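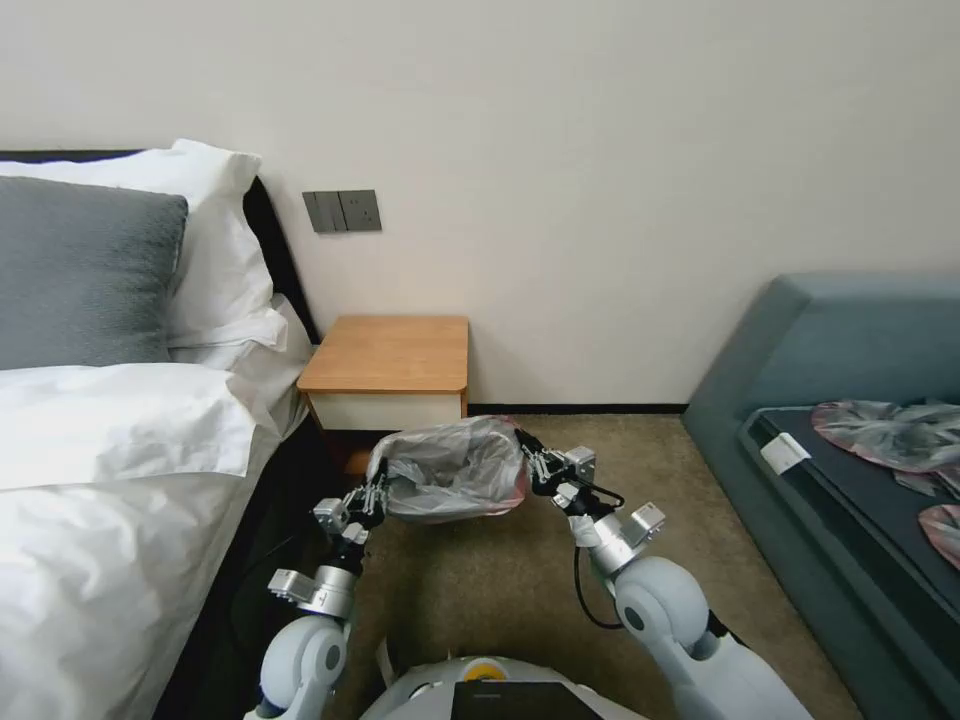
A room liner, open and waiting, with the bed to the left.

Trash, Liners and Related Matters: Frequently Asked Questions
Ciobanu Rooms, Nokport
Last updated 11 March 2022

We rent furnished rooms by the week and by the month. Guests ask us about the Wi-Fi, the parking and the trash, and the Wi-Fi and the parking already have pages of their own. Questions on this one came in by email, by text and on the backs of receipts pushed under the office door. Some have been cleaned up for spelling, and one for tone.

The basics

Where is the trash can in my room?
Under the desk. If you have pulled the desk over to the window for the light, the can is wherever you left it. We put it back under the desk when you check out, along with the desk.

Where do the liners live?
In the top drawer of the desk, on the roll. A new roll is 100 liners. You will probably find a partial roll from an earlier guest, which you should finish before asking us for another. Please don't take the roll home. We go through 3,000 liners a year and can account for a good deal fewer than that.

How often is the trash collected?
From your room, never, unless you booked the weekly cleaning. On a regular stay you take your own bag down to the yard. Bosus empties the yard dumpsters on Tuesdays, early, with a sound like a piano going down a fire escape. If your room faces the yard you already knew the day.

I booked weekly cleaning. Do I still have to do anything?
Tie the bag if it's full, and leave the can where it can be found. We change the liner, wipe the can and make the bed. We don't sort through what's in the bag, so if you threw away your parking permit, get to it before we do.

Can I use grocery bags in place of the liners?
You can. They have holes in the bottom, and you will find out about the holes on the stairs.
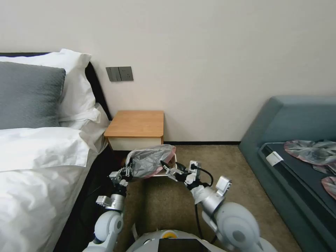

Reading time for the rest of this page: 4 minutes

Liners, in more detail than you wanted

Why are the bags see-through?
They're gray and you can see a little through them. Guests with very private trash have complained. The upside is that when a fork goes in with the takeout, you have a fair chance of spotting it before the bag goes down to the yard. We started with four forks per kitchenette and would like to stay there.

Which end opens?
The end with the pinkish band at the rim. The other end will also open if you're determined, and then you've made a tube.

I can't get the bag open at all. Is it defective?
It's fine. Rub the rim between your fingers until the two sides slide apart, then work your thumbs in and pull your hands away from each other. A damp fingertip speeds this up. Blowing on it does nothing, though we have all tried. Once the mouth is wide, give the bag one good shake downward so some air gets in, and it will hang the way a bag should.

How do I get it to stay on the can?
Push the bottom of the liner down until it touches the floor of the can. Fold the rim out over the edge, a hand's width or so all the way around, and run your palm down the inside to let the trapped air out. If the liner keeps slipping, twist the slack at one side and tuck it back under the fold. Most slipping liners were never pushed all the way down in the first place, and the first banana peel does the pushing for you.

My liner is much too big for the can.
Yes. We ordered 600 of the next size up in December by checking the wrong box on the Imside order form, and we intend to use every one of them. Fold over more of the rim. They're the same gray and come on the same sort of roll, so you may not notice until the can appears to be wearing a skirt.

Can I double up?
For cat litter, coffee grounds or anything that used to be soup, please do. For tissues and a train ticket, one layer will hold.

Changing the bag

When is a bag full?
When you can still bring the rim together above the contents. If you have to kneel on it, it was full on Monday.

How should I tie it?
Gather the rim in one hand, run the other hand down to squeeze out the air, twist twice, and make a single knot. There are no drawstrings in these, so you can stop looking for them. Guests who tie a double knot tend to remember something they need from inside.

Is it all right to change the bag in the bedroom?
Sure. There's a clear patch of carpet past the end of the nightstand that gets used for it in most of our rooms. Set the bag down gently, because the carpet is beige and has been through enough. Keep the bag off the bed. The duvet covers are white, they hang down over the side of the mattress, and they pick up whatever drips with real enthusiasm.

What about putting it on the sofa for a second?
A clean liner, fine. A used one, no. The teal ones were the most expensive thing in the whole order, and the upholstery cleaner charges by the visit, whether it's one spot or nine.

Something leaked on the carpet.
Blot it with a dry towel (one of ours, one of the dark ones), then cold water, then blot again. Don't scrub. Text the office the same day and we'll bring over the spray. We won't be mad on the day. We do get a little quiet about it when we find a chair parked over the spot at checkout.

I knocked the lamp off the nightstand swinging the bag past it.
This comes up a lot for such a small piece of furniture. The tops have rounded corners, so the bags survive. Lamps with no bruises yet are in the office closet, and you're welcome to swap.

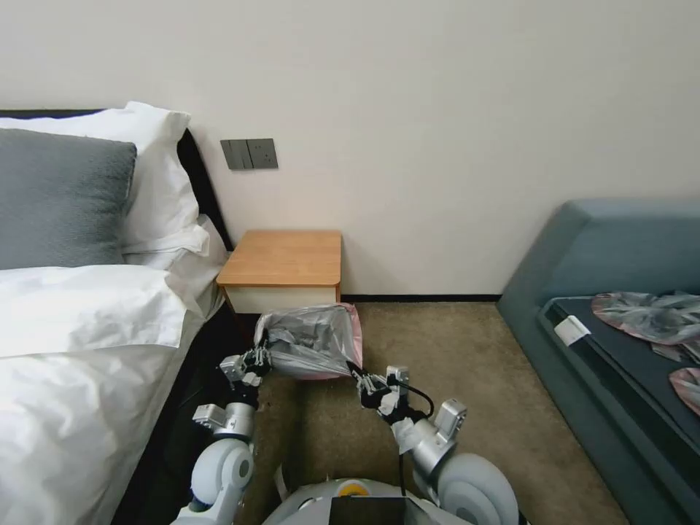

One long-stay guest told us that this page makes the whole thing sound harder than it is, and that she has lived with a liner hung on the bathroom door handle since fall without a single incident. She also said that she would sooner carry down a small bag every other day than a monster once a week, and that the can under the desk is too far from where anyone eats. We have no argument with any of it. If the door handle suits you, use the door handle, as long as the door still closes and the bag isn't holding anything that can run.

Does the can have to stay in the bedroom, then?
No. Move it to the kitchenette if you like. The inventory sheet says "desk," but the inventory sheet also says the rooms have shoehorns.

What goes where

Can everything go in the one bag?
Everything ordinary, yes. Glass, cans and cardboard have their own bins in the yard, with pictures on the lids. The pictures are old, and one of them shows what may be a jar or a hat. It's the glass bin.

What about batteries?
Drop them in the shoebox on the office counter. Bosus doesn't take them and neither do the bins.

Food?
Wrap it, tie it, take it down that evening. Nokport has gulls. They can't get into the building, but they watch the yard in shifts, and a bag left next to the dumpster will be open by breakfast. In the dumpster, lid down, is the only arrangement they respect.

Broken glass or razor blades?
Roll them up in newspaper, put the bundle in a box and tape the box shut. Write GLASS on it. The people who pick these bags up do it with their hands.

Old clothes, a pillow you brought and no longer love, a suitcase with one wheel?
Clothes in decent shape can go on the shelf by the laundry, where they will be gone in an hour. The suitcase goes down to the yard, beside the dumpster, with a note on it saying it's trash. Without a note we have to keep it in the closet for a month in case it's somebody's. The house pillows, gray and white, belong to the room and aren't trash however you feel about them.

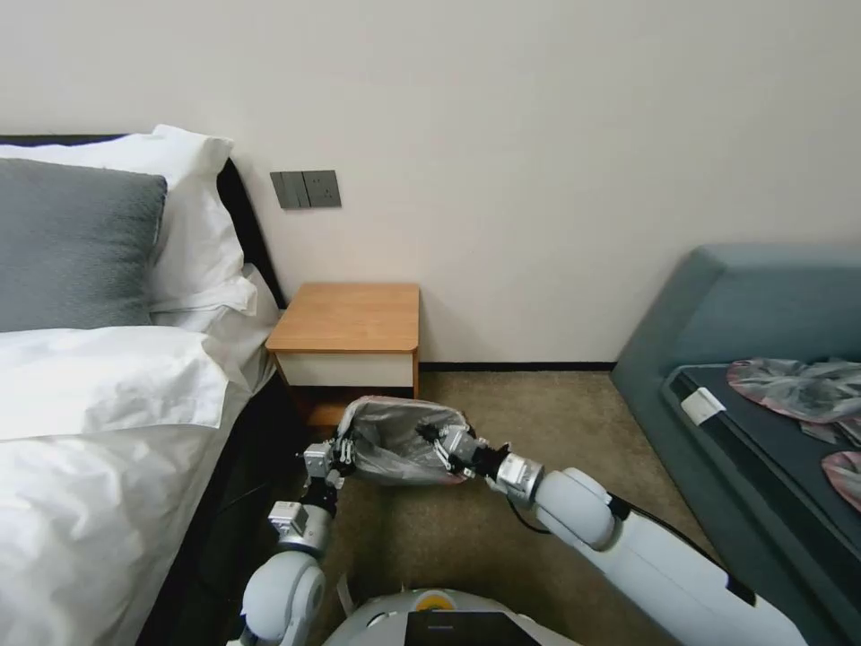 Checking out

Do I have to empty the trash before I leave?
We'd love it if you did, and there is no fee if you don't. The one exception is food in summer, and you'll hear from us about that.

Should I put in a fresh liner for the next guest?
It's a nice thing to do, and maybe one guest in ten does it. If you do, leave it properly open and folded over the rim. A liner dropped in still flat looks helpful from the doorway and is no use to anyone with an apple core.

Should I strip the bed?
Leave it. People strip the bed, stuff the sheets into a trash liner and set it by the door, and twice now the sheets have gone down to the yard with everything else. If you feel you must do something, pull the duvet back to let it air.

I left something in the trash by mistake. Can you get it back?
If the bag is still in the room, yes, and we'll hold it up to the window and have a look. If it's in the yard, you're welcome to come and look yourself. We'll lend you gloves and point out the right dumpster. After Tuesday morning it's with Bosus, and their phone number is on the side of the truck.

Do you sell the liners?
No. Imside will, by the box, if you have somewhere to put a box. Check the size twice before you order.

My question isn't here.
Text the office, or use the back of a receipt.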